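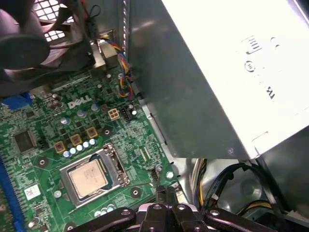

Trorkside Community Computer Workshop
Search jobs and calls Enter keyword Go

Call for participants: learn to repair desktop computers with us

We're looking for people who would like to spend a season learning how to bring old desktop computers back into use. You don't need a background in electronics, and you don't need to own a single tool. If you've ever looked at a dead PC and wondered whether it could be saved, we'd love to hear from you!

Trorkside takes in retired machines from offices, schools and households, tests them, fixes what can be fixed and passes them on to people who need a computer at home. Last year 146 of them went out the door with a fresh system installed, and we'd like to do much better than that this year. The shelves are full. What we're short of is hands.

What you'll be doing

The course runs over 5 evening sessions, followed by as many open bench nights as you care to come to. The first session is all about safety and sorting: grounding yourself, unplugging everything, reading labels, and deciding whether a machine is worth the effort. After that we move on to memory, drives, power supplies and cooling, and then processors.

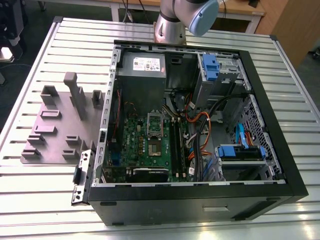
The processor evening is the one people ask us about most, and it makes a lot of them nervous beforehand. We take it slowly. You'll start with the tower on its side and the panel off, and you'll get to know the socket with its retention frame open and no chip in it, so you can have a proper look at the gold-colored contact area before you're asked to put anything there. We'll talk about lining up the corner marks, how to hold a chip by its edges, and how to clean off old thermal paste (bring a shirt you don't love). Everybody gets more than one try.

Later sessions cover the Zutis checklist, our own test routine for finished machines. It's four pages long and a bit fussy, but once you've been through it a couple of times you'll catch a bad memory stick in no time.

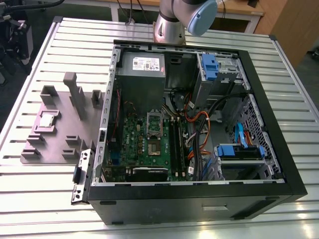

Desktop tower with the side panel off and the CPU socket open.

Who we'd like to hear from

Anyone 16 or over. Patience helps a lot more than experience does. You should be comfortable working with small screws and reading small print, or happy to pair up with somebody who is. We have adjustable-height benches, and the building has step-free access from the parking lot. Tell us if you'd like larger-print handouts and we'll have them ready.

We'd especially like to hear from people who can explain things clearly to others, as we hope to have some of this group helping out with the next one.

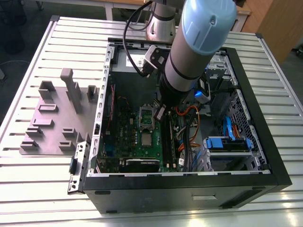

There's no fee. Tools, wrist straps and spare parts are all supplied, and bus fare is refunded if you keep your ticket. This is an unpaid learning place, but anyone who finishes the course can apply for one of the paid bench assistant spots on the Heydari project, with a stipend of $800 for the season.

How to apply

Send us a short note, half a page is plenty, telling us why you're interested and which evenings you can't make. Include a phone number. Drop it off at the front desk or mail it to Trorkside, Box 3112. Please write "Desktop repair" on the envelope so it lands in the right tray.

Applications close 7 Mar 2021. Everyone who writes will get a reply, and if this group fills up we'll keep your name for the next one unless you ask us not to.

Related calls
Front desk helper, weekend shifts
Stestus laptop loan program: drivers wanted
Bench assistant, Heydari project
Donate a computer: January drop-off results
Beginner soldering, waiting list open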